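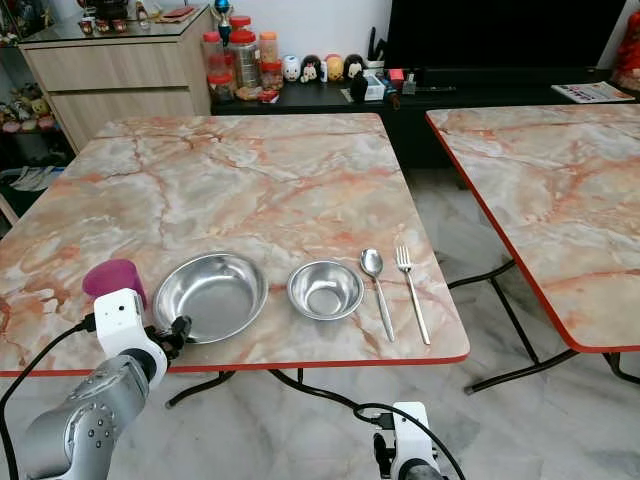
Fig. 1. Steel bowls, spoon and fork on a folding table.

Grellach Community Meals – progress report, Jan 28, 2018

Meals served in the period were 2522 against a target of 2326. Illton accounts for most of the surplus; Tuvville ran level with plan. The Ametepe kitchen opened late owing to a failed gas inspection and served 349. Capacity there is up to 200 per week once the second hob is connected.

Food cost per meal is within budget. Transport is over – the Illton van needed a clutch. A revised transport line will follow in March.

Comments (2)

illton_reader: Is the Ametepe figure included in the total?

gm44: Yes, see the annex. Menus still missing for Tuvville.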